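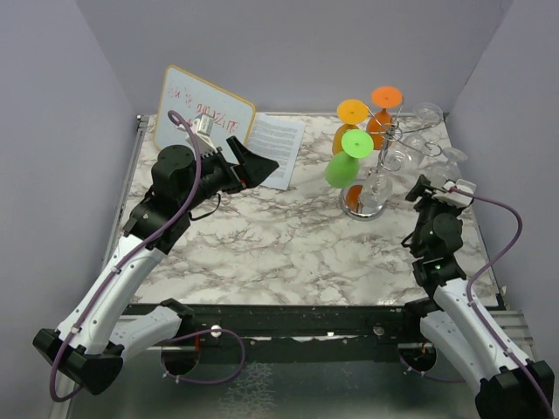
The Drevus Moth Trap is a light trap for the overnight survey of moths in gardens, woodland and farmland. Moths are drawn to the lamp, pass down the funnel and rest among the egg trays until morning, when they may be identified and released unharmed. Examination should take place indoors or in shade, over a plain surface. A white tabletop with brownish-grey veining, such as the marble-patterned one shown, makes small resting moths difficult to find, and the plain sorting sheet supplied with the trap should be laid over it first.

Specification
Height, assembled: 535 mm
Funnel opening: 104 mm
Egg trays supplied: 7
Operating voltage: 12 V DC
Order code: Drevus 400

The trap is supplied with lamp, rain guard, funnel, collecting box, egg trays and sorting sheet. The battery and charger are sold separately by Gasis. Users who already own the Urnik collecting box may fit the Drevus funnel to it without an adaptor.

Use in the field
Place the trap on level ground, away from street lighting and out of the reach of livestock. Empty it soon after dawn, before birds learn to visit it. Catches fall sharply in November, although winter species will still come to the lamp on mild nights.

Survey guidance
A recording form and a short guide by Frøydis Nyberg are enclosed with each trap. Schools and local recording groups may borrow a trap for one season; applications should be addressed to Nelli Laitinen, Equipment Loans.

Replacement lamps and funnels are available to order.

Page last revised October 12, 2022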